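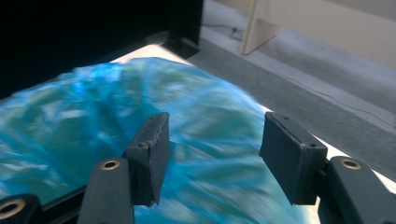
A blue plastic bag, bunched up and not yet folded.

How to Fold and Store Plastic Bags So You Can Find One When You Need It

By Gemma Gatti

Most homes have a bag full of bags. It hangs on a door handle or sits under the sink, and it grows until the cabinet won't close. Folding them takes a few minutes a week and shrinks the whole pile to something that fits in a shoebox.

This page covers thin shopping bags with handles, larger bags without handles, and the very big ones that come around bedding and furniture. The method is nearly the same for all of them. The main thing is getting the air out.

What you need

A flat surface, such as a table or a made bed
A dry dish towel
A shoebox or a small drawer
Rubber bands for the large bags
A marker and masking tape for labels

Step 1. Sort before you fold

Empty the whole pile onto the floor. Turn each bag upside down and shake it. Receipts, bread tags and onion skins collect in the corners, and they make lumps in the fold later.

Make two piles, one to keep and one to get rid of. Hold a bag up to a window if you aren't sure about it. Pinholes show up as bright dots. A bag with pinholes is fine for lining a wastebasket but not for anything wet. Bags with torn handles, sticky bags and bags that have held raw meat go straight out.

Be strict about how many you keep. I set a limit of 40 small bags for a household of four and have never run out. The first time I did this I had nearly 200, and a good part of them had gone brittle at the bottom of the pile.

Step 2. Wipe and dry

Wipe the inside of any bag that has carried produce. Use a damp cloth, then the dry towel. Hang the bag over a chair back or a faucet until you can't feel any moisture in the bottom seam. A bag folded damp will smell within a week, and the smell spreads to the others in the box.

Step 3. Find the corners

Crumpled plastic is hard to read. Don't pull at the middle of it. Feel along the edge for the bottom seam, which is thicker than the rest, and follow it to one corner. Pinch that corner and shake the bag downward. Then find the other bottom corner and do the same.

Lay the bag on the table with the bottom seam toward you and the opening away from you. If it has side gussets, push them back in with your fingers so both sides match. A bag that has been balled up for months will keep its creases, and that's fine. It only has to be flat enough to fold straight.

Step 4. Push the air out

Put your forearm across the bag at the bottom seam and slide it slowly toward the opening. Keep light pressure the whole way. If a bubble gets trapped, lift the top layer near the opening, let it out and go over the same part again.

For glossy plastic that sticks to your skin, lay the dish towel over the bag and slide your arm over that.

Step 5. Fold the small bags

Fold the bag in half lengthwise, side to side. Smooth it down. Fold it in half lengthwise again. Wider bags need a third fold. You want a strip about as wide as three fingers, with the handles together at one end.

Now fold the bottom corner up to make a triangle, the way you would fold a paper football. Keep turning the triangle over along the strip until you reach the handles. Tuck the handle ends into the pocket of the last fold.

If the triangle springs open, the strip was too wide or there was still air in it. Unroll it and press it again.

Obinna Garba, my neighbor, doesn't bother with triangles. He rolls the strip around two fingers and tucks the end in. Rolls take up more space, but they are quicker and children can do them.

Step 6. Fold the large bags

Large bags want to slide off the table. Work on the floor or a bed, and get a second person for anything bigger than a bath towel.

Fold lengthwise until the strip is about as wide as your hand. Then start at the closed end and roll toward the opening, pressing down as you go. The last of the air leaves through the open end. If you roll the other way, it gets trapped at the bottom and the roll swells up like a pillow.

Put a rubber band around the middle of the roll. Don't pull it tight, or it will cut a crease into the plastic that can split later. Write the size or the use on a piece of masking tape and stick it to the outside. "Fits twin comforter" is more useful than a measurement.

Step 7. Store them

Stand the triangles on edge in the shoebox, in rows, like index cards. Put newly folded bags in at the back and take from the front. That way the older ones get used first.

Keep the box somewhere cool and out of direct sun. A windowsill or the cabinet over the stove will make thin plastic brittle. Large rolls can go upright in a wastebasket in the closet or flat along the back of a linen shelf.

Don't store any of them where a small child or a pet can reach. Thin plastic can suffocate. Put a lid on the box or use a high shelf.

Common problems

The bag keeps clinging to itself. Dry air makes it worse, and I notice it most in December when the heat is on. Wipe both sides with a barely damp cloth and let it dry before you fold.

The strip comes out crooked. Start over from the bottom seam. If the first fold isn't straight, the rest won't be either.

The bag has lost its shape. Very stretched bags won't fold evenly. Use them for trash and move on.

You can't tell the sizes apart once they are folded. Keep separate rows for small and medium, with a strip of cardboard between them.

What to do with the rest

Many grocery stores have a bin near the entrance for clean, dry plastic bags. Check the sign on the bin, as not every store takes the same kinds. Don't put loose bags in your curbside recycling unless your town says it accepts them. They can wrap around the sorting equipment.

Updated 14 October 2026. Thanks to Ifeoma Okeke for the tip about the dish towel.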